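About Us

Grekel started because Meron Wolde moved into a two-story house with a desk she couldn't find. She knew it was there. The previous owner had mentioned it, warmly, and there were papers on it to a depth that suggested furniture underneath.

It took 2 days to dig out. Then her neighbor asked if she'd do hers, and her neighbor's sister had a playroom, and by November we had a van with our name on the side and a strong opinion about drawer dividers.

We set up home offices and family rooms in Stiltville and out as far as Rustad. That means sorting, shelving, tidying, hauling away the third printer, and putting the good chair where a person might sit in it. We've done 177 rooms so far. Nine of them were Meron's brother's, and he's had a talking-to.

Our taste runs to white built-ins, small round knobs and a desk you can see the top of. We're also soft on anything with an arch or a scalloped edge, which some of our clients consider a bit much. They come around, or they hire somebody in Mukano who does everything in gray.

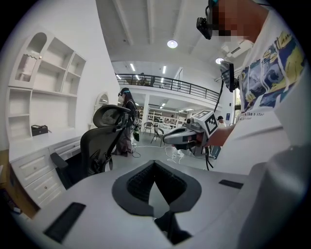 Do I have to buy new furniture?
Most people keep what they have. We start with the desk and shelves already in the room and only suggest a purchase after the sorting is done, when you can see what's missing.

A typical office takes us one day. The first hour goes to arguing about cables. After that we empty the cubbies, wipe them down, and put back the things you've touched in the past year. The rest goes in bags, and you get 20 minutes alone with the bags before they leave. Please don't use it to carry them back upstairs. We check.

The flat rate is $210 a room, which covers labor, labels and one trip to the donation center. Garages are quoted separately and with a certain tone of voice.

To book, call the office or use the form on the contact page. Tell us the size of the room, whether there are stairs, and what you've been telling guests is in there.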